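Re: [home-automation-chat] can any of them actualy do the washing up yet

12 replies · 3 shares

From: Hiwot Jemal
To: the list

Sorry for slow answer, on a train, signal in and out. Replying to Yavuz below and a bit to Lalit.

Yavuz Oral wrote:

> My sister runs the laundry at a guest house in Skanholm, 90 sheets
> on a busy changeover, and she has been sent a brochure for a folding
> machine with arms. Price not given, "contact us". She wants to know
> if she should wait a year or get another pair of hands in for the
> summer. I said I would ask here. Also my own question, which is
> when do I get one that empties the dishwasher. Lalit says two years.
> Lalit said two years in the last thread as well.
>
> Are any of you near enough to this to say? Not videos please, I have
> seen the videos.

Pair of hands. Tell her not to wait. Get someone in by May if she can.

Longer version. I do test work at Penon, have done for a bit, mostly kitchen and bathroom chores. Wiping, picking things up off floors, putting cups on shelves. Nearly all of it starts in simulation now. You run the thing thousands of times on the computer, then take what it learned over to the real arm and find out what you forgot. Usually friction. Or a tea towel.

Flat sheets are bad. Cloth is bad generally. An arm can find the corner of a dry flannel on a bare table, fine, we got that to go well. Wet double sheet in a basket with the other wet double sheets, no. Nantana Meesuk, who I share a bench with, had a go at pillowcases and her best run was 6 in a row before it grabbed two together and folded them as one. Quite neatly I have to say. The machines your sister should look at are the old sort, rollers and clamps, where a person feeds the corners in. Dull, works.

Dishwasher: plates are near enough solved if the rack is one you know and nobody has put a whisk in with them. Cutlery no. Glasses I would not like to stand next to it. Lalit's two years, I'd say 8 for anything I would leave alone in my own kitchen, and I am one of the cheerful ones here. Uthai Sangkhawat says never but he also says that about the buses.

Shop floor is a different matter and people muddle the two. Nilsuwan have arms moving the same carton to the same spot all shift and it's good at it. Same carton. Same spot. Lights always on. Your sister's laundry has a window, a dog, and whatever the guests did to the towels. If the brochure is Sorneo's, ask them to run it on her own sheets, in her own room, damp, and to stay out of it while it goes. Ask what happens at number 40. If they say "contact us" again there is your answer.

Oh and somebody asked upthread what the arm sees when it's learning.
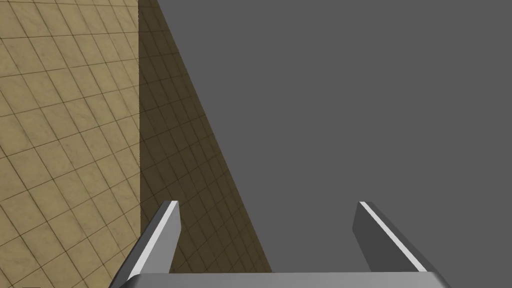
Bathroom and kitchen floors are what I've been on lately, and light is the thing that gives me the most bother. To you or me a floor is a floor. Tan tiles in the light and the same tiles gone brown in shadow, with a hard straight line where one turns into the other, and a program that hasn't met enough shadows can take that line for a step, or a mat, or a stain, and go at it. I had one scrub at a shadow for a whole run. Never touched the spill. So we move the lamp about in the sim and change the tiles and do it again. My last batch was 908 runs and almost a third went wrong over light, nothing to do with the gripping at all. Everyone worries about the fingers. Fingers are fine! Two flat ones will do most of a kitchen if the rest of it knows where it is.

Real floors are worse obviously, they shine. And people walk on them.

Yavuz if she sends the model number on I'll look it up when I'm back at my desk, I think Nantana has seen one of those running at a trade thing but I'd have to ask. Can't promise, we are moving benches this week and I can't find my own chair.

Lalit, I did read your link. The bit with the socks is speeded up, look at the clock on the wall behind it.

Battery going, more tonight if anyone wants it. Whoever asked about window cleaners, different thread pls, I loose track otherwise

Hiwot

Share (3) · Comments (12)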